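Corte de suministro en el barrio de Clemia: información para los vecinos

Con motivo de la rotura de una tubería principal registrada el jueves en la avenida Casado, considero oportuno reunir en este blog la información disponible, dado que varios lectores han escrito solicitando aclaraciones sobre el estado del tráfico y del agua.

El aviso se recibió a las 6:40 de la mañana. A esa hora el agua cubría ya los dos carriles en sentido al puente y había alcanzado la entrada del aparcamiento subterráneo. La policía local cerró la avenida entre la glorieta de Likel y el cruce con la calle del Molino, y el tráfico fue desviado por la ronda, con retenciones que se prolongaron hasta pasadas las diez. No consta que hubiera personas heridas.

Quedaron sin suministro 400 viviendas, además del mercado y del ambulatorio, que mantuvo la atención urgente con su propio depósito. En el aparcamiento resultaron afectados 19 vehículos. Sus titulares deberán presentar la reclamación en el registro municipal, acompañada de fotografías, copia de la póliza y presupuesto de reparación. El plazo es de un mes.

El tramo averiado pertenece a la conducción antigua, anterior a la urbanización de la ladera. Quien suscribe ya expuso en este mismo espacio, en abril, que la renovación se había detenido a la altura de la glorieta y que los 100 metros siguientes seguían pendientes de adjudicación. Sería deseable que el Ayuntamiento publicara el calendario de dicha obra.

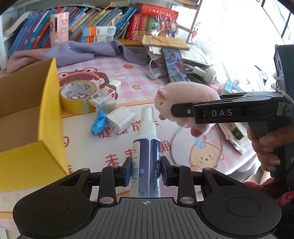
En cuanto a la reapertura, el carril derecho se encuentra ya en servicio. El izquierdo permanecerá vallado hasta que se compacte el terreno y se reponga el asfalto. La línea de autobús que finaliza en Flurnton no efectúa parada en el mercado y recoge a los viajeros frente a la biblioteca.

Se recomienda dejar correr el agua unos minutos antes de consumirla y limpiar los filtros de los grifos. Las comunidades con aljibe deben comprobar el nivel antes de conectar de nuevo las bombas. Para los comercios que hayan perdido género existe una ayuda de hasta 3000 euros, cuya solicitud se tramita en la oficina de atención ciudadana, en horario de mañana.

Los comentarios de esta entrada quedan abiertos para comunicar incidencias de presión en los portales pares, que son los últimos de la red.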